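Kisstead Opens Orders for Sedik, a Compact Field Mixer for Small Crews

FORSYTH, 07/07/2020 - Kisstead, the maker of location sound equipment for video, radio and documentary crews, is very happy to announce that its new compact field mixer, Sedik, is now open for orders through the company's own store and its network of dealers. Sedik is a four-channel mixer and recorder in a case small enough to hang from a shoulder strap through a long day of interviews, and it has been designed from the start for crews of one or two people, where the person looking after the sound is very often looking after the camera, the lights and the parking as well.

The mixer goes on sale at $574, including the shoulder strap, a soft rain cover and one rechargeable battery. The first production run is 400 units, and those will ship in the order in which orders are received. Customers who placed a reservation in June have already been sent an email with a private link and have first place in line for two weeks.

Sedik grew out of a request we heard again and again from the people who use our larger mixers. They loved the sound, and they were kind enough to tell us so, but they were leaving the big machine at home on smaller jobs and making do with a microphone plugged straight into the camera. We understood why (we have done it ourselves, more times than we would like to admit!) and we began to wonder how much of the larger mixer we could carry over into something you could pick up with one hand while holding a coffee in the other.

As it happened, quite a lot. Sedik uses the same microphone preamplifiers as our flagship mixer, with the same quiet background and the same generous headroom, so that a whispered answer and a burst of laughter can sit in the same recording without anyone reaching for a knob. Each of the four inputs has its own full-size gain control on the front panel, spaced so that it can be turned with gloves on. There is a limiter on every channel, a low-cut filter for wind and traffic, and phantom power that can be switched separately for each input. 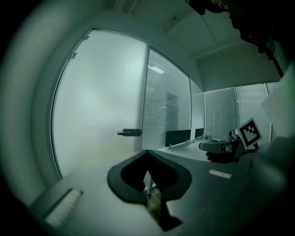
Recording is to a pair of standard memory cards, and the mixer can write the same files to both at once or fill one and carry on to the next. A safety track at a lower level is recorded alongside the main mix unless the user turns it off. Files are named by scene and take, and the names can be typed on the mixer itself or entered from a phone, whichever is handier at that moment. We spent a surprising amount of time on the naming, and we are glad we did, as anyone who has come home to a card full of files called "untitled" will understand.

A good deal of care also went into the screen. It can be read in direct sun, it dims itself at night, and it shows the meters for all four channels at the same time with no need to flip between pages. Menus have been kept short. The settings that people change during a shoot are on the front, and the settings that people change once a year are tucked away where they will not be bumped by accident.

Tested on real jobs

Before settling on the final design, Kisstead lent early units to working crews in local news, wedding video, nature programs, podcasts and corporate film. In all, 300 people took part in the trial, many of them for several months, and they sent back notes that ranged from a single cheerful line to long and very detailed letters with drawings. Every note was read. The trial led to 197 changes to the mixer's software and to its case, and we are grateful to everyone who took the trouble to write.

Some of those changes are small enough that most customers will never notice them. The headphone knob has a slightly stiffer turn than it did in the early units, after several testers found that it moved when they sat down in a car. The battery door now opens toward the user. The record light can be turned off for theater work, and there is a little vibration when recording starts and stops, which was asked for by a group of testers who mix with the bag zipped nearly shut.

Other changes went deeper. The original design had a single output to the camera, and the trial made it plain that many people now feed a camera and a laptop at the same time, the laptop being there for a live stream or a remote guest. Sedik therefore has two outputs with separate levels, and its USB socket can send and receive sound while the mixer is recording. A guest on a video call can be brought in on a channel of their own and sent a mix that leaves out their own voice, so that they do not hear an echo of themselves. With so many crews working apart from their guests at the moment, this has become the part of the mixer that people mention first when they write to us, and we have made a short video guide to setting it up.

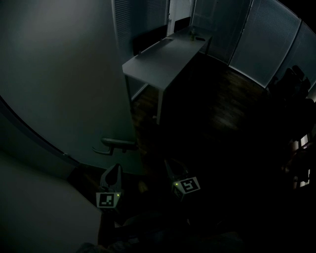 An open door, with a narrow white table beyond it.

Working with Pullarov wireless

Kisstead is also pleased to say that Sedik has been built to work closely with the Pullarov range of wireless microphones. Two Pullarov receivers can be mounted on top of the mixer in a slim bracket, taking their power from the mixer's own battery and sending their sound down a short multi-pin connector, so there are no loose cables to snag on a coat or a gate. Signal strength and transmitter battery level appear on the mixer's screen beside the meter for that channel. The bracket is sold separately, and a bundle of mixer, bracket and receivers will be available from dealers later in the summer.

Owners of other wireless systems are not left out, of course. Sedik's inputs are ordinary locking XLR sockets on all four channels, and any receiver with a balanced output can be plugged in directly. There is a small threaded mounting point on each side of the case and another underneath, and we have published the measurements for anyone who likes to build their own brackets and bags. We would love to see photographs of what people come up with.

Power, weight and what is in the box

With its battery, Sedik weighs 574 grams, and we have been teased more than once in the office for ending up with a price and a weight that match. It was a coincidence, but a pleasant one, and it has made both of them very easy to remember. The mixer will also run from a USB power bank or from a standard camera battery with an optional plate, and it will switch from one source to another without stopping a recording. If all power is lost, the file is closed safely before the mixer shuts down.

In the box, customers will find the mixer, the strap, the rain cover, the battery, a USB cable and a printed quick-start card. The full manual is a free download, and it is written in everyday language with a glossary at the back for those who are newer to sound. A large-print version is available on request at no charge.

The case is metal, and the knobs, sockets and card door can all be replaced individually. Kisstead will stock spare parts for the mixer and will repair it at our workshop in Forsyth, as we do with everything we make. Repairs under warranty include return shipping. Customers who would sooner change a knob or a door themselves can order the parts from the store and follow the illustrated instructions on our support pages.

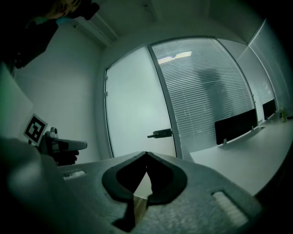
A pair of hand-held grippers.

Online demonstrations through the summer

In an ordinary year we would be introducing a new mixer in person, with a table full of microphones, a box of headphones and a great deal of conversation. We miss those conversations very much. In their place we will be hosting a series of free online demonstrations, each one led by members of our product team and each one given over to a different kind of work, beginning with sit-down interviews and moving on to run-and-gun documentary, live streaming, and music in small rooms. The sessions will be kept small so that there is time for everyone's questions, and recordings will be posted afterward for those who cannot join in.

Places can be booked through the events page of the Kisstead website. Film schools, community radio stations and public access channels are warmly invited to ask for a private session of their own, at a time that suits their students and members, and we will do our best to fit everyone in. Loan units are available to teachers, who need only cover the cost of sending them back.

Price and availability

Sedik is available to order now at $574. The Pullarov mounting bracket and the camera battery plate are listed as optional extras in the store. All prices are before local sales tax. Shipping times are shown at checkout and will be updated as the first run is sent out.

About Kisstead

Kisstead designs and builds mixers, recorders and accessories for people who record sound away from the studio. The company's products are used in news, documentary, drama, radio and education, and all of them are assembled, tested and repaired in Forsyth.

Notes to editors

Product photographs, a full list of specifications and sample recordings made during the trial are available from the press page of the Kisstead website. Review units may be requested through the form on the same page; please mention the name of your publication and the kind of work you would like to try the mixer on, and let us know if you need the Pullarov bracket included.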